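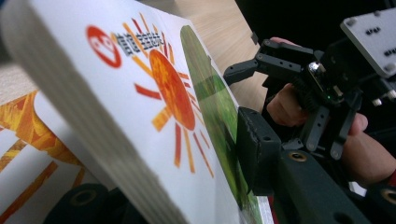
A black gripper pad rests against the green edge of a book with a big orange sun on its cover.

When you pull a book off a shelf, your fingers know how hard to squeeze, and you hardly have to think about it at all! A robot's gripper needs rules for that. At the Rullevura workshop, Soudabeh Bagheri keeps a list of 5 of them on the wall, and the first one is "Gentle before fast."

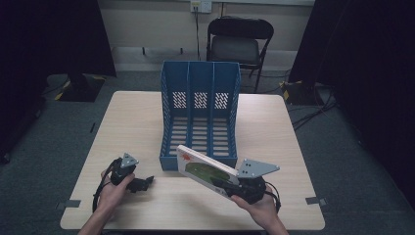 The second rule is about looking where you're going. Before a book goes into a holder, it should be lined up with the opening, so the corners don't get bumped or bent (you've probably bent one yourself, and so have I). The third rule is for people: keep long hair, necklaces and curious noses away from moving parts, and ask a grown-up before you touch.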